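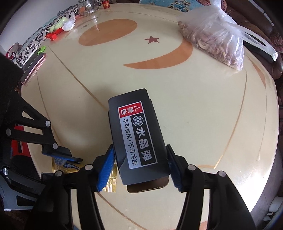 What's In The Little Box? Warning Labels and Water Beads
By Senga Lennox, for the Innes Young Readers page

Quick one this month! Lots of you wrote in about labels. What does the triangle mean, why is it red, what if it's in a language I can't read. Ok. Let's go.

First, the triangle

A triangle with an exclamation mark inside means WATCH OUT. It doesn't tell you what the danger is. It just says stop and find out before you open this. On the black box the triangle is white on a red patch, up in the corner of the label, and next to it are two Chinese characters:

警告

They mean "warning." You say it something like jing gow. So even if you can't read one word of Chinese, the red and the triangle have already told you the main thing. Pretty smart. Symbols work in every country.

Now the big white letters

水晶弹

Three characters. The first is water. The first two together make "crystal" (water + sparkly = crystal, nice huh). The last one means a bullet or pellet. Crystal pellets! It's a name used for water beads, the little balls that some toy blasters shoot.

And the small print

不可食用·不可冷冻

Two rules with a dot in the middle. Do not eat. Do not freeze. See how both rules start with the same two characters, 不可? That bit is the "do not" part. Now you can spot it on other boxes.

So what is a water bead?

Dry, it's tiny and hard, like a sprinkle. It's made of a stuff that loves water. Drop it in a bowl and the water creeps inside, and the bead swells and swells untill it's a squishy see-through ball. We put 20 dry ones in a dish of water and left them for 4 hours. Small pile before, wobbly heap after. Leave a fat one out on a saucer for a few days and it shrinks back down.

Why can't you eat them?

Becuase they look like candy and they are NOT candy. A swallowed bead can keep growing inside your body, and it can get stuck. That can make a person very, very sick. Same goes for ears and noses, never put one in there.

Babies and toddlers don't know any of this. Pets don't either. Everything goes in the mouth. So a house with little kids in it is better off with no water beads at all.

And freezing? Water gets bigger when it turns to ice. A bead full of water can crack or turn hard, and a hard one hurts a lot more if it hits somebody. Leave the freezer for popsicles.

What about the snack table

Shiny wrappers and small boxes can end up side by side. Gold foil, black box, who knows which one is food? Craig Swanson, who's ten, wrote to ask how you can tell. Answer: read first. Can't read it? Ask a grown-up. Still not sure? Don't taste it.

If somebody swallows one

Tell a grown-up RIGHT AWAY. Even if it was you. Even if you weren't supposed to have them. You won't feel anything at first maybe, tell anyway. They can call a doctor or poison control, and they should take the box along so the doctor can see it.

Something to try

Go on a triangle hunt with a grown-up. Look, don't open. Draw each warning sign you find and write down what it was on. Send us your drawings by the end of June, best ones go on the page.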